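Grultitz opens a second room for hand-held demonstration gathering

BAKMONT - I've been putting off writing this one, mostly because every time I sat down to do it somebody handed me a gripper and asked for "just a few more." So here we go, a little later than planned: Grultitz has opened a second collection room in Bakmont, and it has been running since September.

I'm Gleice Aguiar and I look after data collection here. If you've followed us for a while you know the basic idea. Our learning system, Plosia, picks up table-top skills from people doing them with hand-held grippers. You squeeze, the fingers close, the camera on top sees what your hand is up to, and all of that goes into the pile Plosia trains on. There's no arm to wait for and no teach pendant to wrestle with. A new person is usually doing useful work before lunch on their first day (I took a good deal longer, but I was also the one writing the instructions).

The first room did its job well, maybe too well. Plosia got very comfortable with one white bench under one set of lights, and when we moved the bench to the other wall for a week its grasps got noticeably worse. That was a bit of a humbling week! We wanted different walls, different table heights, and ordinary stuff sitting in the background, so we went looking for a space that didn't look like a lab.

Since the move we've kept 399 demonstrations from the new room. I say kept because we throw out plenty. A demonstration gets dropped if the tracking jumps, if the object leaves the camera's view for too long, or if the person doing it tells us they rushed. That last rule came from the collectors themselves and I like it a lot.

Most of what we're gathering right now is picking up, turning and setting down small household items, with some 10 variations on each task. Same cup, other side of the table. Same cup, handle facing away. It sounds dull and parts of it are, but people get surprisingly competitive about smooth placements - there's a whiteboard, and I'm not on it.

We're also trying out sessions where two people work with a gripper each. Passing an object from one person to the other is something our partners at Brito have been asking for, and they'll be the first outside group to test a Plosia model trained with the new material. Brito's team will run it on their own arms, in their own building, and send us back the failures. I've asked for the ugly ones first.

What's next: more lighting changes, a lower table, and a proper look at soft items like cloths and bags, which we've avoided so far because they're a pain. We're also taking on more part-time collectors in Bakmont. You don't need a robotics background, just steady hands and some patience with repeating yourself. Shifts start at 9 in the morning or 1 in the afternoon, and the coffee is decent.

Questions, visits, interview requests: ask for me at the Grultitz front desk in Bakmont and I'll get back to you between sessions. 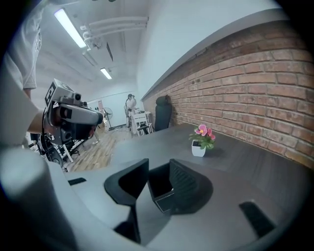 Hand-held grippers at the table by the brick wall, Grultitz, Bakmont.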